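About Clitska

G'day, and thanks for clicking through to the page most people skip. I'm one of the two people who started Clitska, and I look after the kitchen side of things, meaning I teach robots to cook and then clean up after them when they don't.

We're a small outfit working on two-armed robots that can help out at an ordinary kitchen bench. Our customers are mostly supported living homes and a few community kitchens, places where somebody can still run their own dinner but would love a hand with the lifting, pouring and passing. The robot is called Fornel. The software that decides what its arms do is called Mendoza, and if you ever ring us you'll hear both names in every second sentence, so you may as well learn them now.

Most company pages tell you how it all began with a dream. Ours really began with a fault, so I'd like to tell you about that (my business partner wanted a timeline with little icons, and lost).

Back in May of our second year we were running a long practice program. Fornel had done close to a full season of pouring, stirring and laying out cutlery, and we'd logged 1,000 finished tasks without anything worse than spilt flour. We were feeling pretty chuffed! Then one afternoon the right arm picked up a fork, carried it to where it was meant to go, and didn't let go. The software said the gripper was open. The gripper was very much shut. Mendoza believed the software, moved on to the next job, and swung the arm across the bench with the fork still in it.

It hit a mixing bowl, pushed it off the edge and kept going until I got to the stop button. The arm travelled 190 millimetres after the point where it should have worked out that something was wrong. That doesn't sound like much until you hold a ruler up beside your own hand. I wasn't hurt, I was standing well back, but I'd been leaning over that same corner of the bench earlier in the afternoon to wipe it down, and I thought about that for weeks.
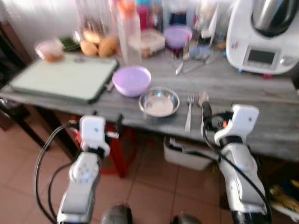

So we stopped everything and pulled the arm apart. The cause was boring, as they usually are. A cable had been rubbing where it bent near the wrist, and every so often the finger's position signal dropped out. When that happened, Mendoza just reused the last good reading it had. The last good reading said "open", so open it was, as far as the robot cared. The cable was a cheap fix. The bit of code that made up its mind on old news was our own work, and that one stung.

We could have swapped the cable and been back at it by teatime, and I'll admit one of us suggested it (me). Instead we spent the whole winter on a separate safety system, which we named Feneck. It runs on its own little board and doesn't take Mendoza's word for anything. If a finger reading goes stale, Feneck stops both arms. If an arm pushes harder than the task calls for, same deal. If the gripper says it's empty but the motor is still working to hold something, both arms stop and stay stopped until a person comes over, has a look and resets it by hand.

It made Fornel slower and a lot fussier. In the first week Feneck stopped us 20 times in a single morning, mostly over nothing, and I used language I wouldn't put on a website. We've tuned it since, but we left it on the jumpy side on purpose. I'd much sooner explain a late dinner to a customer than the other thing.

A few habits came out of all that and they've stuck. The cables get looked over before the first run of the day, with the power off. Sharp knives don't go on the bench while the arms are live, full stop. Every unplanned stop gets written up in plain words, including the embarrassing ones, and customers can read the lot whenever they like. We've had a couple of people choose someone else after reading them, and fair enough. We've had more ring up and say they were glad to see it.

If you'd like to come and watch Fornel work, we'd love to have you. Flick us a message through the contact page and let us know if anyone in your group needs step-free access or a seat. Closed shoes please, and tie your hair back if it's long. There'll be a cuppa on afterwards, which I make myself.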